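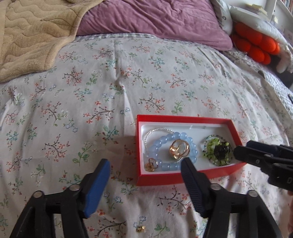

Castness grippers at the jewelry box, blue pad on the left finger.

Search the newsletter Search
Print this item | E-mail this item
Reading time: 4 minutes

Castness moves to the bedroom

Those of you who come by the Vernden workshop in the evening will already know more than you ever wanted to about the Castness grippers, and I apologize to you in advance for going over it again. For the rest of our readers in Dredgate and farther out, Castness is the pair of hand-held grippers that a few of us have been building since the winter before last, partly on the back bench at Vernden and partly at my house, where the light is better and the coffee is a lot better. You hold one in each hand, squeeze, and the jaws close. A camera rides along on top and records what you did, and the plan is that one day the arm on the back bench will learn to do it too. That day is still some way off, but we're having a lovely time getting there!

Up to February we had only ever practiced on workshop things, meaning bolts, bottle caps, bits of dowel and the wooden blocks that Erhan Sönmez cut for us from an old shelf. We got quite good at blocks. Then Erhan asked, very reasonably, who in the world needs a robot to pick up a block, and whether we had tried anything that a person might be sorry to see broken. So I went upstairs and got out some jewelry.

I want to say a word about jewelry, since I had never thought of it as a mechanical problem before and now I can't stop. A bead bracelet has no real shape of its own. You take hold of one bead and the rest of them swing off wherever they like, and if there is a chain lying underneath, the chain wants to come along for the ride. Rings are firmer but they're small, and they have a way of rolling out of the jaws right at the moment you think you've got them. Earrings are the worst of the lot. The little gold star one, down on the duvet among the printed flowers, has taken more of my patience than everything else put together. On a hard table the jaw can come down beside it and stop. On a duvet the jaw just keeps going and makes a dent, and the earring slides down into the dent and hides from you.

That brings me to the fingers, which is where most of the work has gone. The first set was plain printed plastic, flat on the inside, and they held a block very nicely and a bracelet not at all. After that I tried ribs. A ribbed inner surface gives a chain something to settle against, and I still like it for that, so one finger in the current arrangement is ribbed and fairly narrow. The other side has the blue rubbery pad over the tip. The pad was Erhan's doing. He made it at his kitchen table and brought it over in his coat pocket, and I was doubtful about it for most of an evening (I thought it would be too fat to get in between two rings), but it gives a little when it touches something and that forgives a lot of bad aiming on my part.

We've been through 14 versions of the finger so far, if you allow version 9, which I printed backwards. They are all in a cookie tin at Vernden and anyone is welcome to take a look. Please put them back in order if you do, I have only penciled the numbers on and some of them are rubbing off.

The rest of the body has changed much less. It's still the black plastic frame, with thick arms and plates and the round metal screws on top, and I still think it's a bit heavy by the end of a long session. The screws came from Hashmi, who were very patient with me over the counter while I tried one length after another against a plate I had brought along in a sandwich bag. If your own build has plates working loose, try a slightly longer screw before you go blaming the print. I blamed the print for weeks.

A practical tip for anybody starting on small things at home. Put them in something shallow. I had them in a deep bowl to begin with, and the jaws hit the rim on the way in every single time, and I had to tilt my wrists up like somebody playing a very small piano. The red box with the white insert has a low enough tray that you can come in from the front with one gripper and in from the side with the other. I've found it easier to start with the pieces that lie on top, so the gold ring with the pale stone before the blue bracelet, and the blue bracelet before the silver chain, which lies partly underneath. Trying to go for the chain first is how you end up with everything on the bed at once.

We set ourselves a target of 500 good pickups before we change the fingers again, and I would dearly like to stick to it this time. By a good pickup we mean that the piece leaves the box, travels to wherever you said it would go, and is set down without being dropped. Flinging doesn't count, and I've had to be firm with a couple of people on that. Each session is 18 tries and then you hand the grippers to somebody else, mainly for the sake of your thumbs. Mine were quite sore after the first week and I've learned to stop when the sheet says stop.

There's plenty still to sort out. The jaws don't close quite evenly on the second gripper, and if you look along it from the front you can see one side arriving before the other. I suspect the linkage, Erhan suspects the spring, and we've agreed to take it apart together so that whoever is wrong can hold the flashlight. I'd also like to try a thinner pad, maybe half the thickness of the blue one, to see whether we lose the give or just the bulk. And somebody suggested a drop of glue along the edge of the pad to keep it from creeping, which I haven't dared to do yet, as I do like being able to pull it off.

If you'd like to have a go, the grippers are back on the bench at Vernden most evenings after six, and there's room for four at a time if nobody minds elbows. Old costume jewelry is very welcome, especially clasps and anything with a fine chain. Broken is fine. Please leave it in an envelope with your name on it if you want it back, and hand it to me or to Erhan.

Print this item | E-mail this item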